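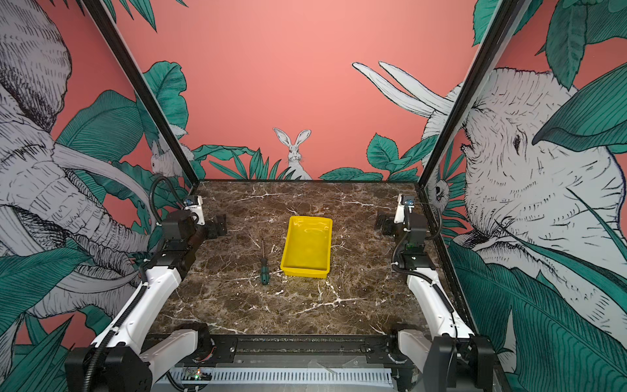 4. Putting tools away: the tray job

Read section 3 first. Arms homed, both wrist cameras showing on the screen. If not, stop here and go back.

This is the first chore we give any new bench. Screwdriver on the table, tray on the table, one goes in the other. A child does it without looking. The arms can do it too, mostly, if you set them up properly.

4.1 Before you start

1. Wipe the tabletop. Grit under the tray makes it rock.

2. Put the tray down with its long side running front to back. A bit right of centre is fine. Not hard up against the rail.

3. Screwdriver to the left of the tray, handle towards the front edge, shaft pointing away. Leave room for the fingers on both sides of the handle.

4. Load the Umden job file. Name it with the bench number and your initials. Do not use "test". There are enough called test.

5. Lights on full. Blinds down if you are near a window.

Note: the tray is shiny. Glare on the rim can fool the edge finder. If the outline on screen jumps about, turn the lamp, not the tray.

4.2 Running the job

6. Hands out. Everyone's hands, including whoever is leaning on the post.

7. Press RUN once. There is a pause of 2 seconds before anything moves. Don't press again -- it queues a second run.

8. Speed stays at 5 for the first go. You can take it up to 11 later, when you trust it.

9. Watch the gap between gripper and tray wall. If a finger touches the wall and the tray starts to slide, press HOLD. Don't grab the tray.

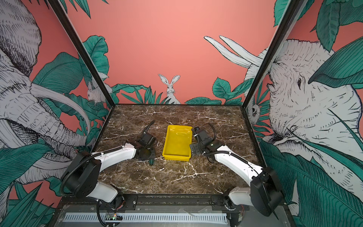
Fig. 4b. Both grippers down beside the tray.

10. Job ends when the arms go home. Check the tray yourself. The log says DONE when the fingers have opened, wich is not the same as the screwdriver being in there.

CAUTION: Never reach in during HOLD. The joints are still powered. Use STOP, wait for the brake click, then reach.

CAUTION: No knives, no open blades, no glass. Blunt tools only until you have done section 7.

4.3 What counts as a pass

The whole tool is lying inside the tray. Handle and shaft both. Diagonal is fine, we are not laying a table. Shaft resting up on the rim is a fail. Tray knocked out of place is a fail even if the tool is in it.

Use the wrist view to check as well as your own eyes. Look for the tip, it is dark and easy to lose.

If it fails:
-- fingers closed on nothing: move the screwdriver further from the tray and redo step 3
-- tool dropped short: lower the release height one notch
-- error 1673: camera lost the tray. Restart the view, not the whole bench

4.4 Can it do the rest of the housework?

Gets asked at every set-up so it may as well go in the manual. Short answer, some of it. One hard tool with a fat handle into one open tray, yes. A drawer full of mixed bits, slow, and it wants watching. Socks, wet plates, anything in a bag -- not on this release. At Drundthorpe they leave it sorting tools on the shop floor over lunch and are happy enough. The Berhe bench is still on supervised runs.

Please don't promise a customer more then this. Drawers are planned for the December release and will get their own section.

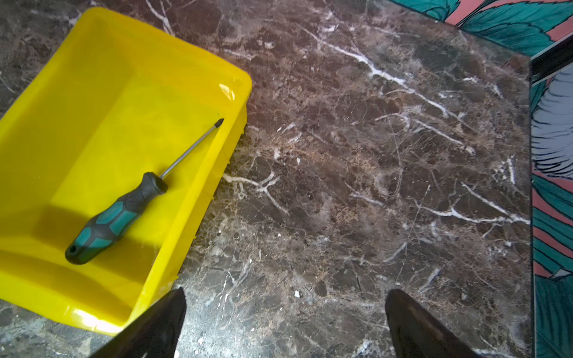

Sizwe Lekota: I'd go further than 4.4 does. Putting one tool away is a fair start but the chore is knowing it needs putting away, and we still do that part for it every time when we load the job. Say so in the manual. Also step 8, going straight from 5 to 11 is asking for trouble, I'd put a stop in between.

Noted, step 8 will change in the next issue. Until then go up one at a time and do a clean run at each speed.

4.5 Shutting down

11. Arms home. Wait for the brake click.

12. Tray and tools back on the Zovodari shelf.

13. Save the log before power off. It does not save itself.

Next: section 5, two tools in one tray.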